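Community Help > Workplace Practice > Robotics and Data Collection

Written procedure for hand-held gripper sessions involving kitchen appliances

Posted by Aniela Jakubowski
29 November 2023

I coordinate demonstration recording for a small training laboratory at Hendby. Our operators use hand-held grippers fitted with a camera to record everyday kitchen tasks, and the recordings are later used to train a robot arm. Until now we have worked from a one-page checklist inherited from a previous project. Management has asked that it be replaced by a formal procedure before the next intake of operators.

I would be grateful for advice on three matters. First, are hand-held grippers covered by the same safety standards as the arm itself? Secondly, what rules should apply to appliances that can be plugged in? Thirdly, how much of the table layout should be recorded for each session? Our last batch comprised 1,037 demonstrations, and a portion of it could not be used, as the layout had been altered partway through without any note being made.

Reply from Reijo Pesonen

With respect to your first point, the industrial robot standards (ISO 10218 and the documents associated with it) are concerned with robots and robot systems. A gripper held and closed by a person is, for practical purposes, a hand tool. Your general workplace duties continue to apply, including risk assessment, manual handling and electrical safety. You should confirm the position with your own regulator, as the wording differs between jurisdictions. Once the same finger assembly is mounted on an arm, a separate assessment is required and the earlier one should not be carried over.

Manual handling is the item most often neglected. Our laboratory limits continuous recording to 40 minutes, followed by a change of task or of operator. The limit is a local rule and I do not offer it as a standard.

Reply from Zofia Krajewska

Just unplug everything. We have never had a problem.

Reply from Li-hua Ng

I would recommend something more complete than the previous reply, although unplugging is a sound starting position. The procedure in force at our site provides as follows.

Appliances are to remain disconnected unless the task sheet expressly calls for power. Where power is required, a second person must be present and the lead must be routed clear of the operator's reach. Any appliance with a hinged lid is to be recorded on the task sheet as starting open or closed. Food used in a task is to be listed, dated and discarded at the end of the day.

Finger pads and marker squares are to be inspected at the start of each session. A marker that is scratched, lifting or soiled is to be replaced before recording begins – cleaning it between takes is not sufficient.

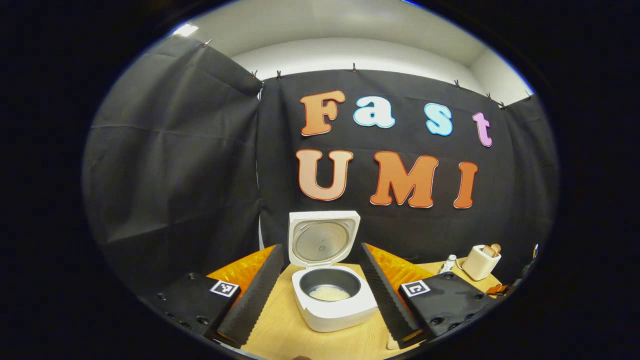
On the matter of layout, each session sheet should name every object on the table, including those that play no part in the task, together with the backdrop and the state of the room lighting. If anything is moved, the session is closed and a new sheet opened. Operators find this tedious for the first week or so. We retain the sheets for 60 days after the recordings have been accepted.

I would also suggest a version number on the procedure itself, quoted on every sheet. Ours is at version 6, and being able to tell which rules a given recording was made under has settled several disputes.

Comment from Aniela Jakubowski

Thank you. I shall adopt the session sheet largely as described and refer the question about the standard to our safety adviser. Li-hua, would you be able to share a blank copy with the names of your staff removed?

Comment from Li-hua Ng

Certainly. I will request clearance and post it under this thread.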